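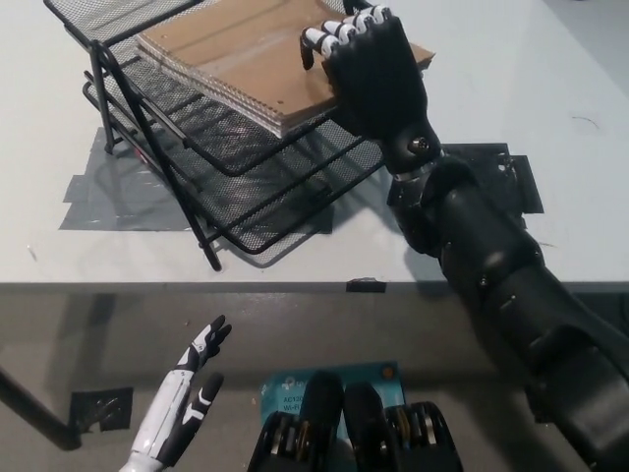 *Brown-cover spiral notebooks on the top tray of the mesh organizer.*

# Desk trays and notebooks: your questions

We get a lot of mail about paper and where to put it, so I've gathered the ones that come up most. If yours isn't in the list, write to us at the Prunport shop and we'll do our best!

**Should notebooks go on the top tray or lower down?**

On top, if you use them every day. A stack of spiral notebooks is thicker than people expect (all that coil adds up), and on the top tray nothing presses down on it. Loose sheets are happier in the lower two.

**Which way should the coils face?**

I like them all along the same side, so the stack sits fairly level. Some of our customers flip every other notebook to even out the thickness, and that works too, though the coils do love to catch on the neighbor's cover.

**Are the cardboard covers sturdy enough for a school bag?**

For a term or so, yes. The corners go soft first — mine always do — but the pages hold up. If you're rough on your things, ask for the Honar notebooks, which have a stiffer back board.

**How many sheets can one tray take?**

Around 300 of ordinary printer paper. You can squeeze in more, but then you have to tug to get anything out, and the bottom page always ends up creased.

**How do I get dust out of the mesh?**

A dry paintbrush, the soft kind, worked from the back. Oldřich Doležal in our stockroom swears by an old toothbrush for the corners, and I've come around to his way of thinking. Wipe with a damp cloth afterward and dry it well before the paper goes back.

**Will a metal organizer scratch my table?**

It can if you drag it, so please lift it, and take the notebooks off first. Stick-on felt dots under the frame help a great deal. We keep the Figueroa ones by the register in packs of 53, an odd number I have never been able to explain to anyone.

**Can I buy a single notebook?**

Of course you can, and there's a discount from 5 up.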